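Stallel 深灰色大号收纳箱

家用杂物收纳 / 长方形敞口 / 桌面与地面两用

先说结论：这是一只箱子。别家的页面喜欢讲“重新定义你的家”，我们卖了这么久收纳用品，没见过哪只箱子能重新定义什么。它能装东西，装多少取决于你愿意往里扔多少。Bitar 家居店把它挂出来，是因为老顾客一直在问，店里用的也是同一款。

关于“耐刮”

供货方的资料上写着“表面耐刮，历久如新”。这句话我们没有照抄。深灰色耐脏，这一点可以承认，泥点和茶渍在上面不怎么显眼。可深色底子有它的另一面：一旦磨出白印，比浅色箱子更扎眼。硬底的瓶子、带棱角的工具来回拖几次，箱底就会留下痕迹，用湿布擦得掉灰，擦不掉划痕。介意这个的顾客，请买一块垫子铺在里面，或者干脆别买深色。

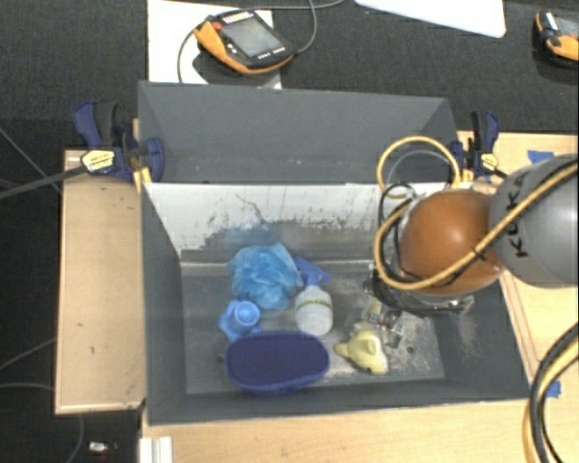
用旧了的箱子：箱底有磨白和灰尘，内壁下半截满是划痕。箱内有喷雾瓶、蓝色半透明塑料袋等杂物。

箱底那两个小圆孔也请留意。米、豆子、猫砂之类的散装颗粒不要直接倒进去，液体更不用说。有顾客来信问能不能拿它泡衣服，答案是不能。想放没拧紧的清洁剂，先套一层袋子。

适合放什么

喷雾瓶、抹布、卷起来的塑料袋、洗车用的零碎，这类大小不一、叠不整齐的东西最合适。箱口敞开，伸手就能拿，不必像抽屉那样翻半天。小件（电池、图钉、发圈）不推荐，它们会一路滚到角落里，等你想起来的时候已经和灰尘混在一起了。书也不推荐，装满以后你大概搬不动。

里面没有隔板。供货方另有一种叫 Sundidier 的插片隔板，说是“一秒分区”。Elias Bitar 在店里试了 3 次，每次放进重一点的瓶子就歪，所以我们暂时不进这个货。如果以后改了设计，再说。

关于“1000 次测试”

包装纸上印着“通过 1000 次装卸测试”。我们写信去问过：装的是什么，多重，由谁来测，从多高放下去。回信里只有一张宣传册。在拿到像样的答复之前，请把这行字当作装饰。我们自己的保修不看这个数字：2 年之内箱体开裂，凭收据到店更换；划痕、磨白、褪色不在保修范围内，理由上面已经讲过了。

清洁

温水加普通洗洁精即可。不要用钢丝球，不要用带颗粒的去污膏。网上流传用牙膏可以磨平划痕，Suha Bitar 试过，结果是划痕还在，旁边多了一片发白的地方。

购买与退换

Betumthorpe 店内有现货，可以先来看，把你打算装的东西带来比一比更好。尺寸以实物为准，供货方去年 9 月改过一次目录，新旧两版的数字对不上，我们索性都不登。未使用的箱子可以退，装过油漆的不退。一次买 3 只以上，请提前打电话，免得白跑一趟。

本页更新于 2026年3月13日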